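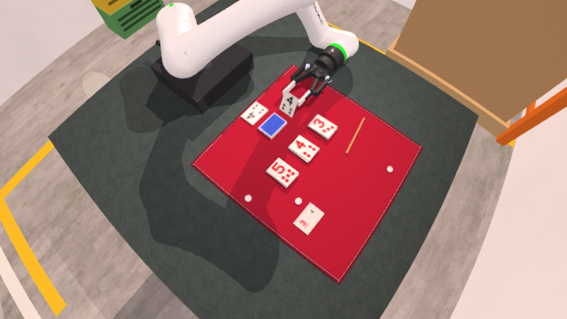

Pre-run checklist, card handling cell, simulation build 565
Project: Sandosard
Filled in by: Helge Björklund
Planner: Skumex, branch "upright-hold"

1. Scene loads without missing meshes – OK
Took around 7 seconds from a cold start.

2. Joint limits match the controller file – OK
Compared against the copy from Westerberg. The wrist limits were out of date in build 2 and are correct now.

3. Collision pairs enabled – OK with comment
Fingertip to mat is on. Fingertip to card stack was off by default. Turned it on and saved the config.

4. Grasp pose for a single card – OK
One fingertip on each side of the card, card held upright over the red mat. There is a slight tilt. Leave the tolerance alone until item 7 is settled.

5. Rank reading by the perception node – OPEN
Check the 4s and the red 3, 4 and 5 stacks separately. The numbers face different ways from this viewpoint, so run with rotation handling on. Log the confidence for each card.

6. Shadows – OPEN
The arm's shadow crosses the mat and falls around the red 4 and red 5. Repeat item 5 with shadows disabled and attach both logs.

7. Release height – FAIL
Planner uses the mat surface as the target even when the place pose is on a stack. Ticket 1013, assigned to Skaveo.

8. Stop command during a hold – OK
Arm stops, gripper stays closed. Tested from the console only, still to be tested from the operator panel.

Result: not released for batch runs. Single runs allowed with someone at the console.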